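We use cookies to make this site work and to see how many people read it. By continuing to browse you agree to this. Accept | Manage preferences

So on Monday I finally sat down and rewrote our bench rules for the two-arm setup, which I'd been promising Elaine Furtado since before the summer (sorry, Elaine!). The old sheet was six pages of stuff people had added whenever something annoyed them, and I'm pretty sure I was the only person who'd read page four. It had a paragraph on how to coil an extension cord. Twice!

The new one fits on a single side of paper, and most of it covers what you do before either arm moves. Cover clipped down. Props set out where the task card says. Grippers open at the start, every single time, no matter how you ended the last run.

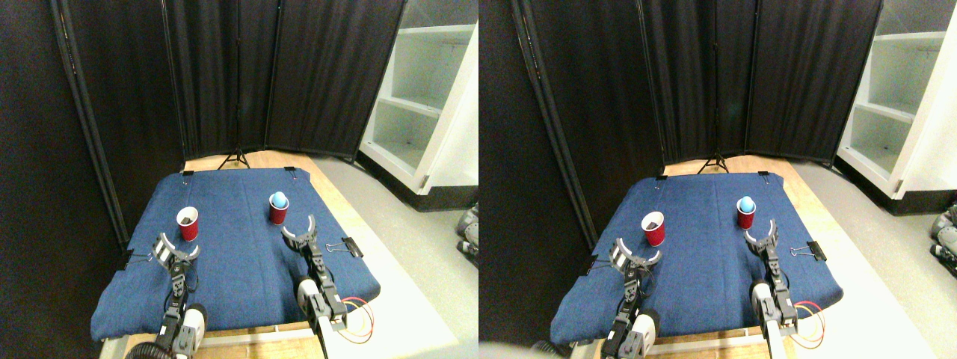 Cups and egg out, grippers open.

The clip rule is the one I'll fight for. Over at Pritport, where I worked before Trellivgate, we had a cloth creep across the table a tiny bit per run, and we lost over 300 runs before anybody noticed that "the same spot" had wandered off. I still get a little twitchy thinking about it. So now you tug each edge of the cover before you start. If it moves, you stop and fix it, and you write that down too.

Rule two is hands out before you say "clear," and you say it out loud even when you're alone in the room. Ekaette Ekwueme thinks that's silly. She also does it every time, so I'm calling that a win.

Then there's the one we argued over for 40 minutes, which is what to do when both arms are holding something and you need to stop.

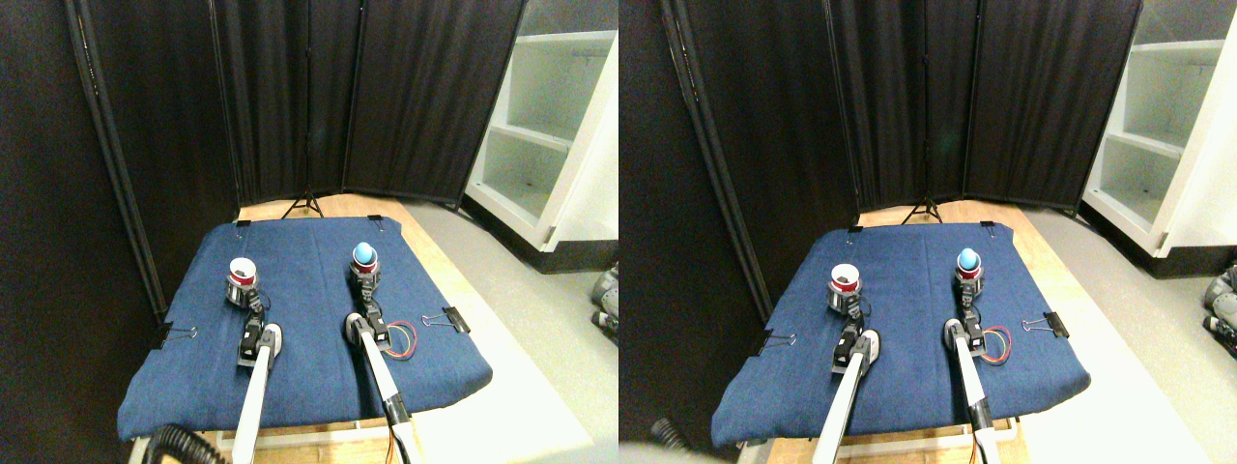

My first draft said to hit stop and walk over. Ekaette wanted both objects set down first, one arm at a time, as long as nobody's in danger. She's right, and her version went in. If somebody IS in danger you hit the button, obviously, and whatever drops, drops. I put that line in bold.

Still open: how worn a cup can get before we swap it. Kramer's team tosses theirs every week and Winer's crew keeps them until they split (ew). I'd like a number, but I don't have a good one yet, so the sheet says "use your judgment," and I kind of hate it. We'll look at it again in September. If your lab has a rule for this please send it to me, I will steal it.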